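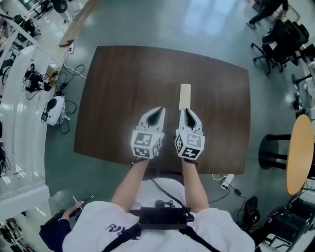
Dark table, pale block in the middle, long plank still on the floor behind.

Wednesday, June 24, 2026

Table and room notes, main floor.

Started with the table. The dark brown one stays in the middle of the floor for now. The top is sound and the corners are fine, but the finish has a slight sheen and picks up the ceiling lights from some angles. Tried a coat of the Zulholm matte wax on the underside first. It dulled the wood without hiding the grain, so I'd be happy to put it on the top once we have a free evening. The tin says to leave it overnight. I have 2 tins, one opened.

The small beige block is the offcut from the shelf job. It weighs 411 g on the kitchen scale. I marked nothing on it and would like to keep it that way, so please don't pencil on the faces. If you need a reference line, use masking tape and take it off after.

The long plank is the rest of the same stock. It can't live on the floor by the table. Ifeoma wants it cut down for the shelving under the left mezzanine, where the bottom bay is 674 mm wide inside the uprights. I measured that bay twice at the front and once at the back, same number each time. Cut at 672 and sand the ends. Don't cut until she has looked at which face goes up — there is a knot near one end and she may want it at the back.

Cables. The white power strip and everything plugged into it should be lifted off the walking side of the table. I'd run the strip along the wall and bring one lead across under a flat cover. We had a box of covers from Killevent in December and I can't find it. Checked the shelving and the cupboard by the stairs. Order number on the old slip ends in 363 if anyone wants to reorder the same kind. 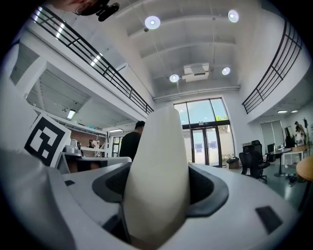
Light was the other thing I wanted to sort out. The window wall at the far end gives plenty in the daytime, and with the ceiling lights on as well the gray floor gets bright patches that are tiring to look at. Things to try, in order of effort:

Move the table toward the glass and turn it a quarter turn.
Leave the ceiling lights off on that side until late afternoon.
Put the dull mat from upstairs under the table.

Moving it will take two people. The floor marks easily, so lift, don't drag. Felt pads are in the drawer with the Narnura screws.

Shelving under the mezzanine is getting full. I'd leave the small things on it where they are and clear the lower bays only, enough to fit the new board. The extinguisher tag also needs checking while someone is over there.

Still open:
Ifeoma Omoregie to pick the face on the plank.
Wax the top, one thin coat, leave overnight.
Cable covers, find or reorder.
Ask Ccori if they still want their clamps back. Both are on my bench with a label on.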